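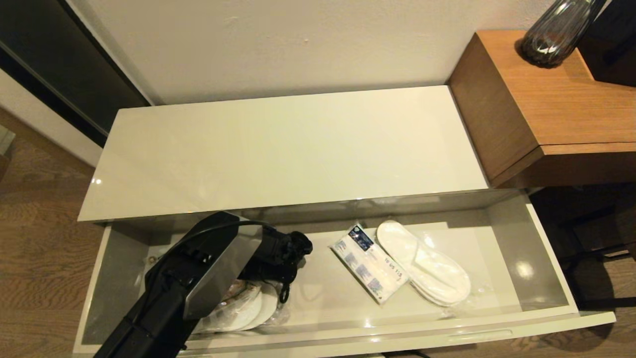 Hotels should put the free things back where guests can see them. I've thought so since June, when I spent two nights at the Rumier and went down to reception at 11 at night to ask for a toothbrush. They had already given me one. It was in a drawer in my room, next to the slippers, and I hadn't opened it.

I understand why a drawer appeals. A bare white cabinet top looks clean and is quick to wipe. The Rumier has 144 rooms, so I can see how that adds up. But most people staying a night or two live out of their bag and never touch the furniture.

The other side of it is waste. Slippers in plastic wrapping and a dental kit are handy if you've forgotten yours, and pointless if you haven't. At the Gumerska, where I stayed the year before, a small card on the desk listed what you could ask for, and it was at the door within 8 minutes. I took slippers and nothing else.

If a hotel would still sooner use the drawer, fine – but put a label on the front, or leave it open a few inches before check-in. I'd have been in bed a good deal earlier.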